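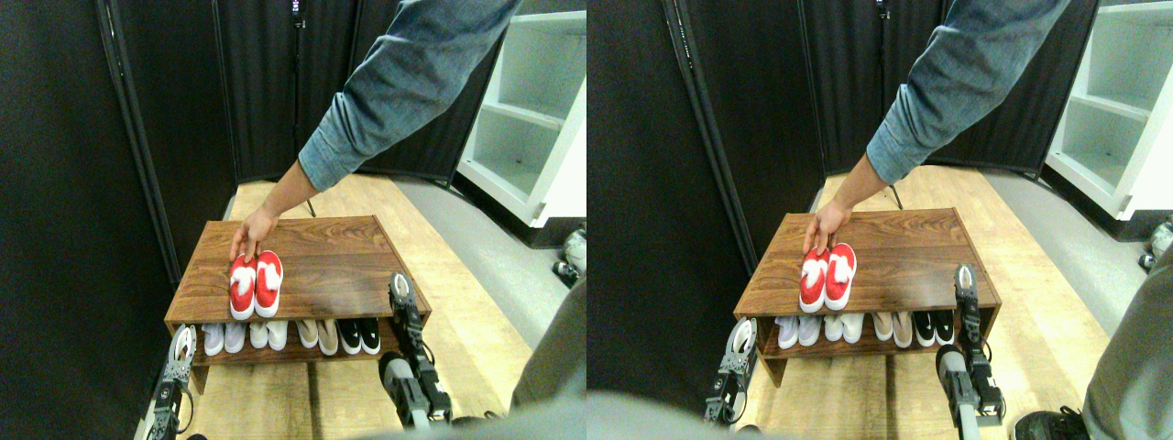
Mwajuma thinks the red and white slip-ons should go below with the rest, so the top stays free for bags. Hrefna would leave them up.

May 7, 2021. Shoe rack, Draken room. Lower shelf is toes out, black pair at the right end, pale ones to the left of it. Red pair on top, also toes to the front. Shelf is 550 mm wide inside by my tape. Wiped the walnut top, 3 passes. Still to do: felt pads for the feet, ask Emmanuel if Rankin has any left.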